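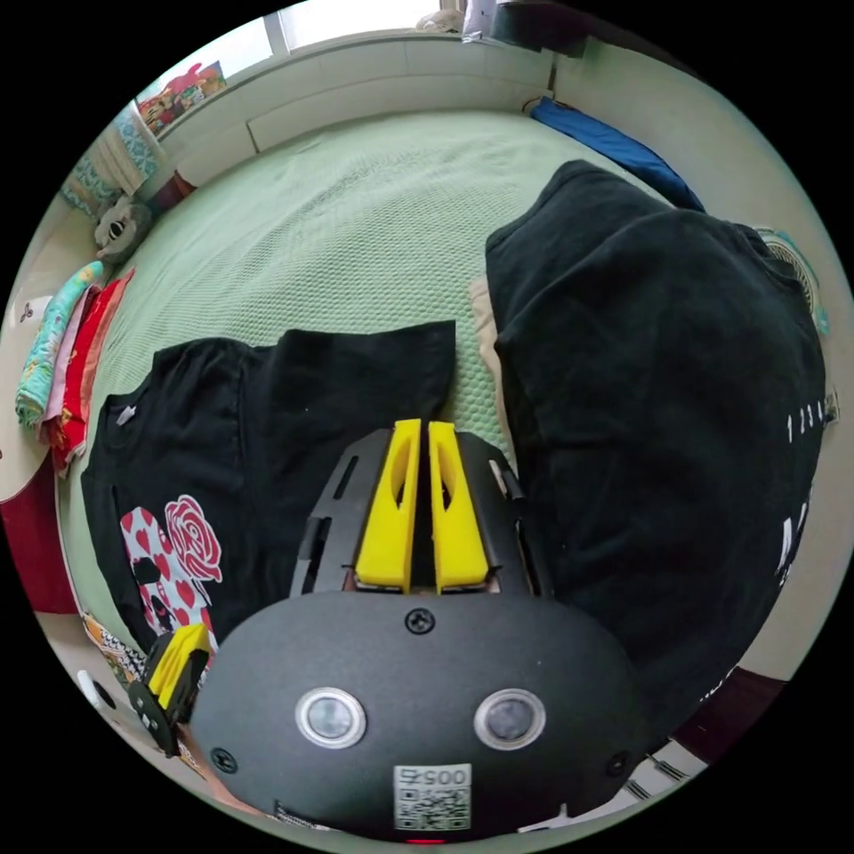 Camiseta negra con una rosa y corazones, extendida sobre la cama.

Cómo entrevistar a alguien de tu entorno para un blog (y que no suene a formulario)

Llevo desde septiembre publicando conversaciones con gente de Berkport en mi página, y me escribís mucho para preguntarme cómo las preparo. La respuesta corta es que las primeras me salieron fatal. La larga va a continuación, con café si puede ser, porque me enrollo.

Qué necesitas

Un móvil que grabe, una libreta, dos horas libres y una persona que te caiga bien o que te dé curiosidad. Yo uso la grabadora que venía en el teléfono y no me he comprado nada más.

Paso 1. Pide permiso bien pedido

Escribe un mensaje corto: quién eres, dónde lo vas a publicar, cuánto rato vais a tardar y si habrá foto. A Thandeka Mtshali, mi segunda entrevistada, le mandé un mensaje larguísimo y muy solemne y pensó que era para un trámite (¡tardó tres semanas en contestarme!). Ahora escribo cuatro líneas y listo. Di también desde el principio que podrá leer el texto antes de que salga, eso tranquiliza muchísimo.

Paso 2. Prepara pocas preguntas

La primera vez llevé 40. Cuarenta. No llegamos ni a la novena y me pasé la tarde mirando el papel. Hoy llevo 13, y las ordeno así: tres facilitas para arrancar (dónde creciste, quién había en casa, qué se comía los domingos), siete que son el meollo, y tres que solo saco si la cosa va bien.

Las preguntas que mejor me funcionan empiezan por «cuéntame» o piden una escena: «Cuéntame tu primer día en el instituto nuevo», «¿Qué llevabas en la maleta cuando te mudaste?». Las que peor, las de «¿cómo te definirías?». Guilan Li se quedó callada con esa y luego me soltó «pues no sé, normal», y con razón.

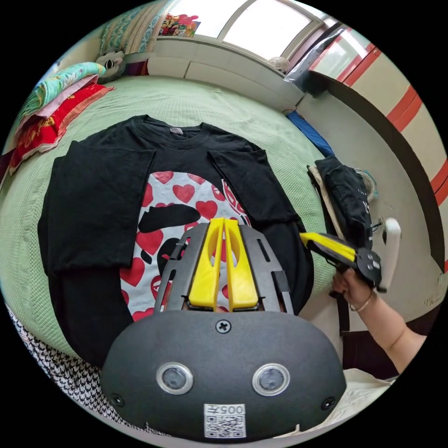 Otra cosa con las preguntas: léelas en voz alta antes de ir. Si te trabas tú, imagínate la otra persona. Y quita los sinónimos elegantes, que nadie habla de «periplo» en una cocina.

Paso 3. Elige el sitio

En su casa, si te invita. La gente se acuerda de más cosas rodeada de las suyas, se levanta, abre un cajón, te enseña una foto de la abuela. Las cafeterías quedan muy bonitas en la cabeza, pero luego en la grabación solo se oye el molinillo. La charla con Xolani Ngcobo la hicimos en el Brerier un sábado a mediodía y tuve que llamarlo después para que me repitiera medio relato de su llegada a la universidad. Muy paciente, Xolani.

Pon el móvil boca abajo entre los dos, en modo avión, y haz una prueba de diez segundos. Escúchala. Escúchala de verdad, con auriculares.

Paso 4. Durante la charla

Pregunta y cállate. Me cuesta horrores, soy de las que terminan las frases ajenas, así que aprieto el boli contra la libreta y espero. Muchas veces lo bueno llega después del silencio. Apunta nombres propios y pide que te los deletreen, también los fáciles. A Barbara Laskowska le cambié una letra del apellido en el titular y ahí estuvo, mal escrita, 57 días.

Si sale un tema delicado (un divorcio, un hermano con el que no se hablan), pregunta en el momento: «¿Esto lo pongo o lo dejamos aquí?». Luego respeta lo que te digan, aunque fuera tu párrafo favorito.
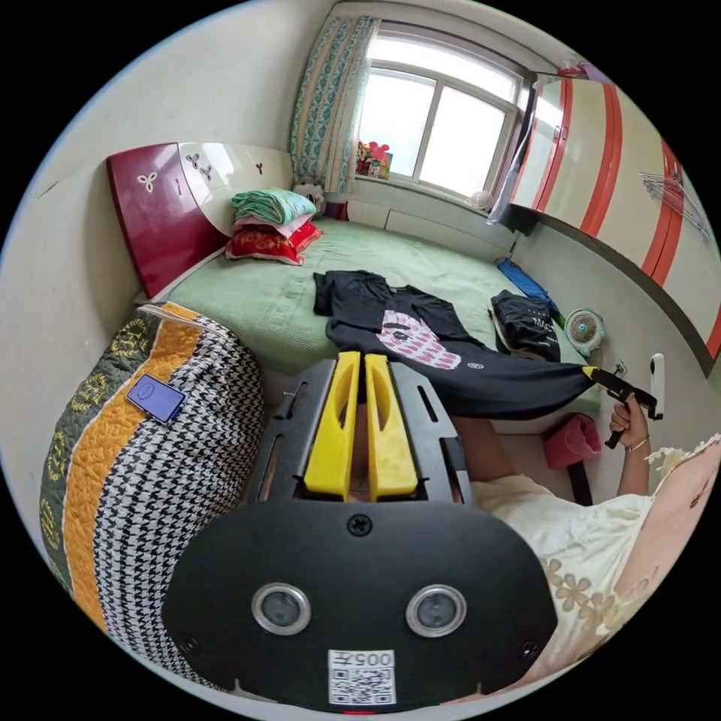 Cojín grande acolchado, con bordado amarillo y una franja de pata de gallo.

Paso 5. Transcribe el mismo día

O al siguiente como mucho. Yo lo paso todo a mano, con pausas, y voy marcando en negrita las frases que me hacen levantar la cabeza. Hay programas que lo hacen solos; probé uno y convirtió «mi tía de Usum» en «mitad de un zumo», de modo que revisa siempre.

Paso 6. Corta sin miedo

Una hora de conversación da muchísimo texto y casi todo sobra. Me pongo un tope de 500 palabras por tema y muevo las respuestas de sitio si así se entiende mejor, pero las palabras no las toco: arreglo una muletilla, un verbo que no concuerda y poco más. Si Yetunde Nwankwo dice «me planté allí con dos duros», eso se queda tal cual.

La entradilla la escribo al final. Nombre, edad si quiere darla, ciudad y un detalle concreto. Para la de Yetunde usé que aprendió a conducir en la furgoneta de reparto de Van Wyk, con su padre agarrado al asiento. 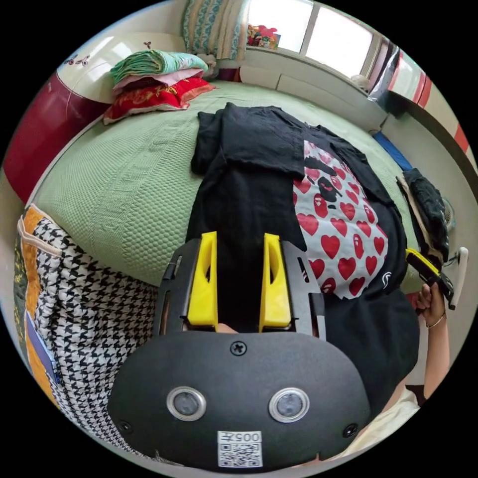 Dudas que me llegan a menudo

¿Y si me pide cambiarlo todo? Me ha pasado una vez. Quedamos otra vez, repasamos párrafo a párrafo y al final cambió dos frases.

¿Se puede hacer por correo? Se puede, pero las respuestas llegan peinadas. Mejor una videollamada, y el correo para fechas y nombres.

¿Cuánto guardas las grabaciones? Hasta que el texto lleva un mes publicado. Después le mando el audio a la persona, por si lo quiere para la familia, y borro mi copia.

Si publicáis alguna, dejadme el enlace en los comentarios, que las leo todas.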